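Brandden Mending Nights: your questions, answered
Last updated 2026-10-06

I get asked the same handful of things every week, usually while I've got a needle in my mouth, so I've finally typed them up. If yours isn't covered, come and ask me anyway.

Do I need to know how to sew?

Nope! Plenty of people turn up having never threaded a needle, and they're my favourites because they haven't picked up bad habits yet (mine include biting the thread and losing every thimble I've ever owned). If you can tie a shoelace we can get you to a passable running stitch by the tea break.

What should I bring?

One thing you want fixed, preferably washed. Please, washed. Small scissors if you like your own, otherwise there are spares in the biscuit tin. We've got needles, pins, a decent range of cotton thread and more grey darning wool than any of us will get through in this lifetime. Fancy wool for visible mending is on you, and colour is entirely your business. I've seen mustard on navy and it looked terrific.

Where do we sit?

At the tables, wherever there's a spare chair. If your eyes are like mine, get in early and grab one near a lamp.

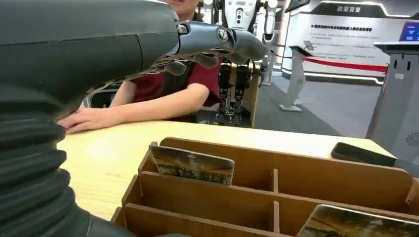 At the table, Brandden.

What does it cost?

It's 4 dollars a night, which goes on thread, tea and milk. If you're skint this week, just come. Last financial year the tin brought in 1,584 dollars all up and most of that went on the second-hand overlocker, which has been worth every cent except on the days it eats a cuff.

Can you fix my jumper for me?

I'll help you fix your jumper! It's a bit different. Viorica Avram will occasionally take on a proper disaster at home if you ask nicely, but she's got a queue and she sets her own price, so have that chat with her directly.

My elbow's gone through completely. Is it too late?

Almost never. If there's still sound fabric around the edge of the hole you can darn across it, and if the edges are going crumbly you patch it. The trick with a darn is to start well outside the hole, out where the knit is still strong, and leave a tiny loop at the end of each row so it doesn't pucker when it shrinks. I ignored the loop advice for years and all my socks went lumpy at the heel.

Moths. Help.

Ugh, sorry. Bag the jumper, squash the air out and give it a good long stint in the freezer before it comes anywhere near our wool, please. Then let it thaw in the bag, shake it outside and have a look under your wardrobe, where the real trouble generally lives. Lavender smells lovely but I wouldn't rely on it.

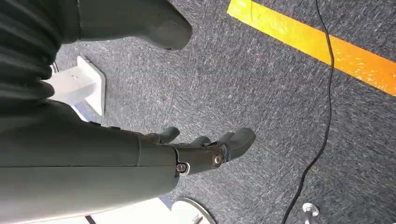 While I'm on wool, people ask whether they can mend with acrylic. You can, and it'll hold, but on a woolly jumper the patch won't felt in with the rest and you'll feel a ridge there forever. For school jumpers that'll be outgrown by March, who cares, go for it.

Do you do zips?

Yes, but allow two visits. Unpicking the old one takes a whole evening on its own, particularly on jeans.

Can I bring the kids?

If they're happy to sit and do something with their hands, absolutely. We keep a box of buttons and blunt needles for them. Under-tens need their grown-up in the room.

Who do I ring if I've left something behind?

Mircea Gavrilă looks after the lost property basket. At last look it held one very good pair of pinking shears, three left gloves and a half-finished cardigan in Brumis wool, so if that's yours, please come and get it, the second sleeve is waiting.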